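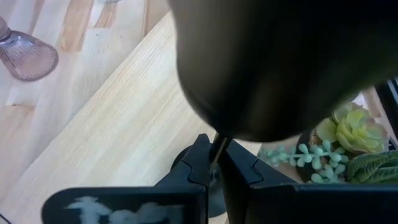 On the Keeping of Household Records

The question of how long a household should retain its papers is one that most people defer until a move or an insurance claim obliges them to consider it. In my own case the occasion was a change of address, from a rented flat in Tapley to a smaller house in Hedton, and the discovery that a good portion of what I was paying to have moved consisted of paper.

The collection had been assembled over 22 years without any governing principle. It comprised bank statements, warranty cards for appliances long since taken to the tip, council rates notices, superannuation correspondence, and a complete run of a building supplier's catalogue which I do not recall requesting. It occupied 12 archive boxes in the spare room, of which four were labelled. Two of those labels were incorrect.

I should state at the outset that I am not qualified to give legal or taxation advice, and that readers should consult the published guidance for their own jurisdiction before disposing of anything. What follows is an account of the procedure adopted in one household.

Sorting

The first decision was to sort by consequence. Chronological order had been attempted on a previous occasion and abandoned at the second box. Each document was therefore placed in one of four groups: those which could not be replaced, those which could be replaced at some cost or delay, those held only for a fixed period, and the remainder. Certificates, the will and the deeds belong to the first group and require very little room. The remainder required a great deal.

Some difficulty arose with papers of sentimental interest. A receipt for a second-hand washing machine has no evidentiary value, but it was the first substantial thing I purchased on leaving home, and it was kept. I would recommend that a single folder be set aside for such items and that its size be fixed in advance. Mine was filled by the end of the first afternoon and has since been revised twice.

Storage

Irreplaceable documents are now held in a Savik fire-resistant box on the lower shelf of the hall cupboard. It is heavier than anticipated and the key is small enough to be a concern in its own right – a spare has been lodged with a relative. Current papers are kept in a two-drawer Driller cabinet, purchased used, with the runners cleaned and one handle replaced. The upper drawer sticks in humid weather.

Scanned copies have been made of everything in the first two groups. File names begin with the year, followed by the issuing body and a short description. I had originally adopted a numerical code with an accompanying index, and I do not advise this. The index was misplaced during the move and the affected files had to be opened and renamed individually.

Disposal

Papers bearing an account number or signature were shredded. A domestic shredder will overheat if fed continuously, and the manual for mine specifies a rest period that I initially disregarded. The shreddings were offered to a neighbour for compost, excluding glossy stock and window envelopes. Uncoated paper went into the recycling bin over several fortnightly collections, the lid being required to close.

Review

The arrangement is to be reviewed annually in August, once the tax return has been lodged. The first such review has been completed and took the better part of a morning. It resulted in the removal of 100 sheets, most of them duplicate insurance schedules – the insurer continues to post these despite a recorded preference for email. A further letter on that subject has been sent, and a copy placed in the upper drawer.

This website uses cookies to improve your browsing experience. By continuing to use this site you consent to their use. Accept | Manage preferences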